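Care of Hand Tools in the Shared Workshop
Trarngate Community Workshop, Member Guidance
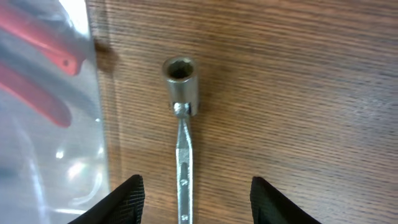 How often should hand tools be oiled?

Tools in regular use should be wiped with light machine oil every 30 days. Tools kept in closed storage may be oiled every 3 months, provided the cabinet remains dry.

Cleaning after use

Members are asked to wipe each tool with a dry cotton cloth before returning it. Grease and brake dust should be removed with a small amount of mineral spirits on a rag. Do not soak any tool with a pivot, ratchet or spring, as solvent will carry grit into the moving parts. One drop of oil on the joint, worked back and forth several times, is sufficient. Wipe off the excess.

Light rust on plain steel may be removed with fine steel wool and oil. Plated tools should be cleaned with a soft cloth only. Where plating has begun to flake, the tool must be placed in the repair tray and reported at the front desk, as loose flakes are sharp.

Storage

Drawers are to be lined with felt or cork. Each drawer in the Wummont cabinets holds two packets of silica gel, which are replaced in July, when humidity in the building is highest. Wrenches should not be left overnight on benches, particularly on unfinished wood, which holds moisture.

Cutting tools are stored separately, with guards fitted. Files should be hung or laid side by side without touching.

Oily rags

Used rags must be placed in the lidded metal can by the rear door. They must never be folded or left in a pile.

Questions about tool care may be directed to Mayuree Thongsuk, Workshop Supervisor, at the front desk.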